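Idberg Tenant Advice Line
Progress report to the Duda Fund, second period
12 October 2025
Prepared by Hanna Zalewska

Sending this a bit early as I'm out the end of the month. Numbers are final except where I say so.

Calls and visits

1131 contacts this period. That's phone, walk-in and the web form together. Phone is still most of it. 374 of those turned into an open case, meaning we wrote a letter, went with someone to a hearing, or spoke to the landlord for them. The rest were one-off questions. Deposits mostly. Also rent increases with no proper notice, and a lot of "can he really just come in" calls.

Repairs complaints went up, as we said they would in the March report. Bimetti took over the blocks on the east side in spring and the old repair phone number stopped working. People rang it for weeks. We printed the new number on a half sheet and put it through doors, which helped. Still getting calls on it though. 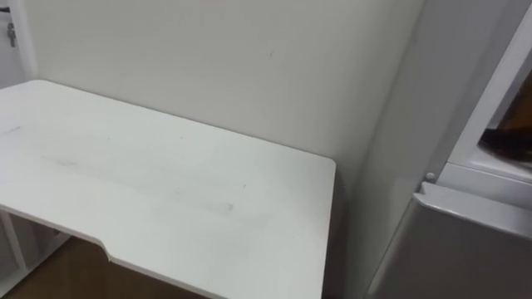 Hearings: we went along to 19. Two got postponed and will show up in next period's count, so please don't add them in twice. Of the ones that were heard, most settled before anyone had to speak. Would like to report outcomes properly but the tenants don't always tell us after. We ask. A reminder text goes out a month later now, reply rate is poor.

Staffing

Zdeňka Štěpánek moved up to four days from three. This is within budget, see the transfer from travel agreed by email. The evening slot is still not filled. Advertised it twice. One good candidate, took a job nearer home. We are covering evenings between us and it is not great, I'll say that plainly, people are tired. Plan is to readvertise with the hours split in two.

Training: everyone has done the refresher on notice periods. The benefits one got moved by the provider and then moved again.

Furnished lets

New piece of work, wasn't in the original bid. We kept seeing the same problem: tenant moves into a furnished place, signs an inventory nobody checked, then loses part of the deposit over something that was worn or broken already. Landlord's list says "fridge, good". One word. What does good mean.

So we wrote our own inventory form. One page, both sides. Room down the left, condition on the right, space for meter readings and a line for both signatures. Tenant fills it in on day one and emails it to the landlord the same day. We keep a copy if they want us to.
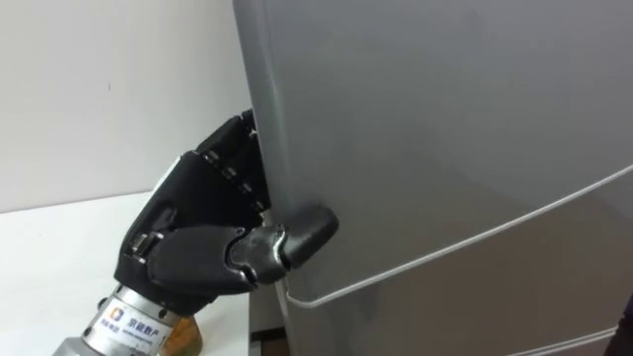
First version was too long and people gave up at the kitchen. Cut it. Took out the bit on curtains and merged the floors with the walls. Second version tested with 17 households, all but three sent it back complete. The three said the print was too small, so it's bigger now.

Translations are done for four languages and a fifth is on the way. Translator's invoice is in the annex, it came in under the quote.

Proltuno (the case software)

Switched over in the summer. Slow start. The old records came across with the dates in the wrong order and we had to fix them by hand, which ate most of two weeks. It's working now. Search is much better then before and we can finally pull cases by landlord, so if the same name keeps coming up we see it. Monthly fee is as quoted.

One open issue, the export drops accents from names. Reported to their support, they have a ticket open. Zdeňka has views on this.

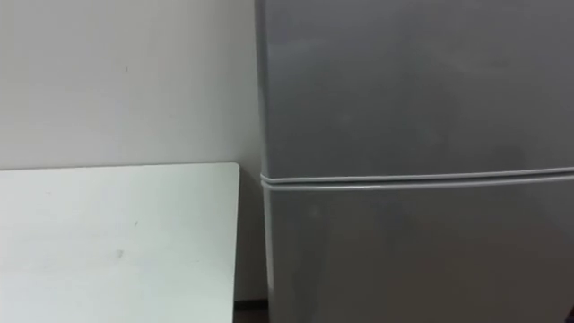
Money

On track overall. Underspent on travel (moved, see above) and on the evening post. Overspent slightly on printing, all of it the half sheets and the new form. Phone bill is up with the call numbers. No request for extra this time. We would like to carry the unspent evening salary into the next period if you allow it, need an answer before we readvertise.

Rent on the office is fixed until the lease ends. After that I don't know. Have asked.

Next period

Readvertise evening post.
Inventory form to the college housing office and the library, both said yes.
Short guide on deposit deductions, draft exists, needs a legal read.
Fix the outcome reporting. Thinking of calling people instead of texting, will try it on a small batch first.
Meeting with Bimetti on repair response times. They have agreed to meet but not to a date.

I sent the draft of this round the team before submitting, and left one comment in as it's fair and I haven't got an answer to it yet.
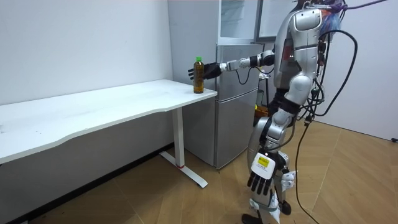 Zdeňka: I'd push harder on the form. It only works on day one, and most of the people who call us about deposits are already on their way out. Could we not do a move-out version as well, same layout, so the two pages can be laid side by side? I can draft it. Also the carry-over should cover the daytime hours if the evening post fails a third time, please ask them that.

So, asking. Both points. Happy to talk it through by phone, mornings are best. Annexes: budget table, form (English), translator's invoice.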